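Home Products Classroom Press Contact

Press Releases / Early Learning Furniture

28 June 2021
By Berenice Nava, Lollau

Lollau adds a nap cot cart to its preschool line

I've been waiting months to write this one! Starting in October, Lollau will ship the Pokside, a rolling cart that holds a whole room's worth of stacking nap cots and goes through a regular classroom door without anybody taking the skin off their knuckles.

I taught three-year-olds before I came to work here, so I have opinions about cots. Ours lived in a wobbly stack behind the bookcase, and every day after lunch I dragged them out one by one (in socks, so as not to wake the early sleepers).

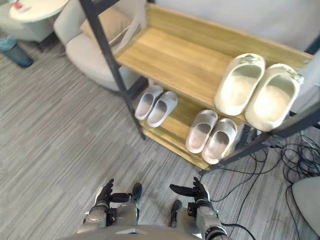

Slide sandals in pairs on a wood and metal shoe rack.

The Pokside has a steel base, a push handle at adult height, and a strap that goes over the top cot. It comes in 2 sizes: the small one carries 6 cots and the large one carries 8. All the casters lock. You can do it with your foot, which my back appreciates.

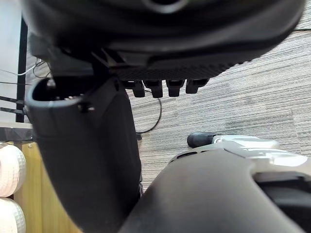 Close-up: the patterned band and short black tabs.

Kumiko Imai drew the first version and then redrew the handle 3 times after teachers at the Londstead center kept telling her it was too low. Loubna Ashour, who runs the toddler room there, had this to say: "I can move it with one hand and hold a kid with the other. Please don't ask for it back."
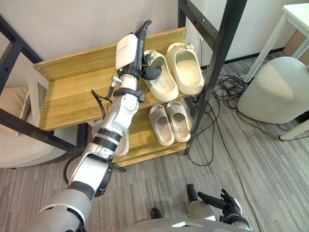

We let her keep it. Sheets and blankets go in an optional bin that hooks onto the side, and the bin lifts off for laundry day. Cots are sold separately, and the cart also takes our older ones, so hang on to those.

Centers can order now through their usual Lollau rep. For press samples or questions, get in touch with Selvaraj Patwary in our press office, or just ask for me.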